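Stemby team notebook, 8/4/26
Basket task, both arms

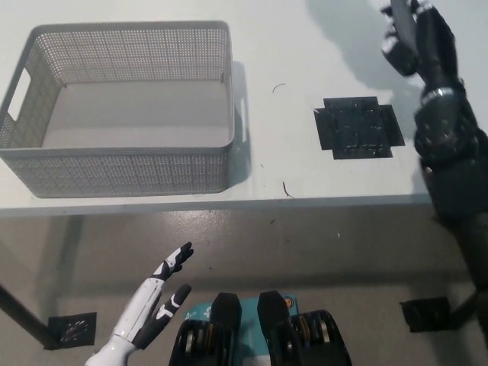

Gray basket and black cross pad on the white table, hands up, from the head camera.

Long day but a really good one! Győző finished merging the new arm code before lunch and we got to spend the whole afternoon on the table instead of staring at logs. Task for the club demo is the same as we settled in May: pick up the basket by the two end slots, carry it over, set it down on the black pad, let go.

Start pose is now both hands open and clear of the basket before anything moves. We argued over this (I wanted them closer, saves time) but Erdős was right, the wrists need the room to turn.

Ran 26 tries with the Fovent planner. Best stretch was after we dropped the approach speed to 400 in the config – it was 3000, left over from the arm-waving thing we did for the open house, yikes. At the slower setting the fingers find the left slot almost every time. Right slot is still hit and miss. My guess is the camera sees that one nearly edge-on, so the opening is a skinny strip and the detector has very little to work with. Want to try turning the basket a few degrees before we touch the detector itself.

Try 1738 in the log folder is the one to watch. Both hands in, clean lift, lands square on the pad. I yelled. Dudás came in from next door to see what broke.

To do:
– wipe the table, there are crumbs and a hair or thread by the pad
– rerun with basket turned
– ask Lendard if we can keep the room late before the demo
– back up today's logs, Győző has the drive
– put the start pose in the shared config so it stops getting overwritten

Empty basket only so far. Would love to try it with something inside next time, maybe tennis balls?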